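Titedley students get two robot arms sorting the veg

Members of the Titedley college robotics club are teaching a pair of robot arms to move vegetables between plates -- a job harder than it sounds.
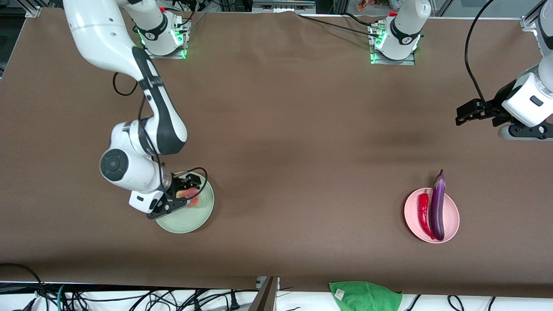

The club meets at 7 in the evening and has logged 561 attempts since September. Long, glossy items such as aubergines give the most trouble.

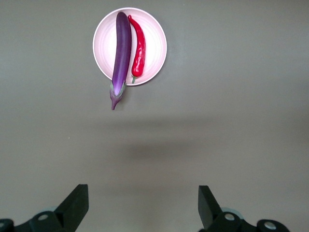 By Qistina Ngui

Club leader Ayten Kurtuluş said the team would enter the Gumville schools contest next.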